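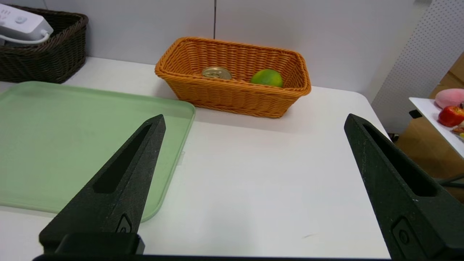
Tray or baskets for the catch-all table?

cremilda_b
6 June 2018
Hi everyone, long-time reader and very occasional poster. I've been trying to get the odds and ends in our back room under control, and I could use some friendly opinions before I spend any more money at Todari. My system right now is two woven baskets along the back of a white table, a dark brown one and an orange-tan one, plus a flat green tray in front. The idea was that the baskets hold what stays and the tray holds whatever I'm still making up my mind about. You can guess how that went — the tray fills up and I never make up my mind!
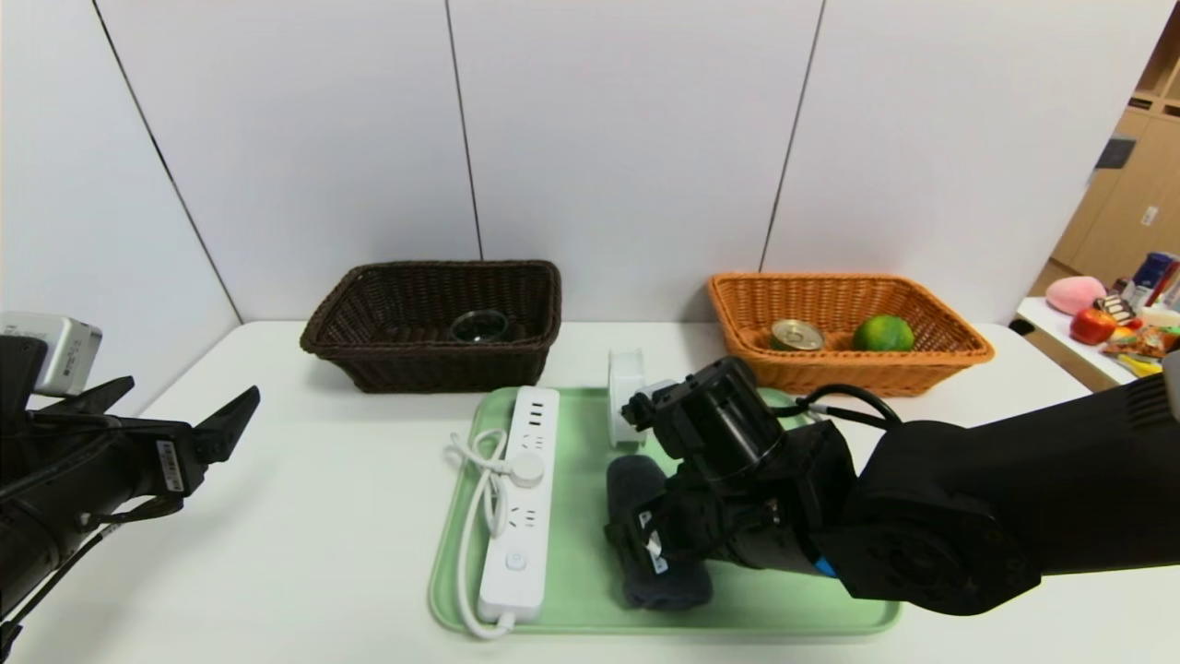

The undecided tray, power strip and all.

The power strip is the worst of it. I need it out twice a week for the sewing machine, and the cord has a mind of its own. Where does yours live?

Cremilda Brandão

pikance
Welcome out of the shadows, Cremilda! I love that pale green. I'd put the power strip in the dark basket and leave it there, cord and all. I did the same with ours last February and I haven't gone hunting for it since. Wind the cord in a big lazy loop and put a soft tie on it (the fabric kind, I bought a roll of 20 and gave half of them to my sister).

m_furtado
I'm going to disagree with Pikance, in a neighborly way. A power strip in a basket is fine while it's put away, but please don't anybody plug it in and run it from in there with things piled on top. My father wired houses for most of his life and he would have had words with us all. Ours hangs on a hook inside the closet door and comes down when we need it.

Also, what is the lime for?

Marcelino Furtado

cremilda_b
The lime is for fish, Marcelino, and so is the can, more or less. They came in with the groceries and went in the nearest basket. I know, I know. And point taken about plugging in, I only meant storage.

lobo_in_the_laundry
Food and hardware in the same row of baskets would drive me up the wall, but we all have our limits. My real question is whether you need the tray at all. Mine turned into a landing strip for single socks. I finally gave it to my daughter for seedlings and bought one more basket, and the table has stayed decent through two birthdays and a houseful of cousins.

pikance
Oh, I'd keep the tray! You can pick the whole thing up and carry it room to room, dropping things off as you go. Try that with three baskets, Lobo.

lobo_in_the_laundry
I have two arms and a hip, I manage.

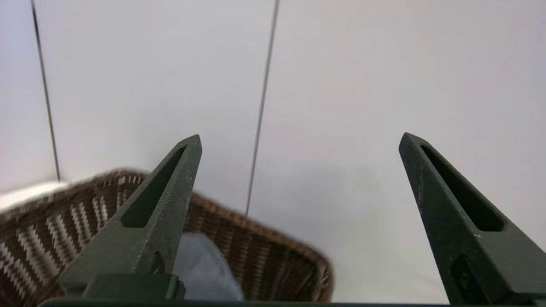 Wicker is what I'd stick with if you do add another, and I say that after going through a good many plastic bins. The Etano ones I bought cracked at the corners inside of a year. A woven basket like yours, set against a plain white background, looks like you meant it to be there even when it's full of junk, and you can shove it around without chipping anything. Get one with a cloth liner if you're keeping small stuff like buttons in it.

m_furtado
Seconding the liner. I lost a good thimble down the side of one once and found it when I moved house.

cremilda_b
You've all been so kind. I'm going to try the carry-around idea for a couple of weeks, with the tray emptied every night before bed, and Marcelino, I'll look for a hook. If the tray is full again by the end of it, Lobo gets to say I told you so, and I'll ask my neighbor if she wants it for her tomato plants.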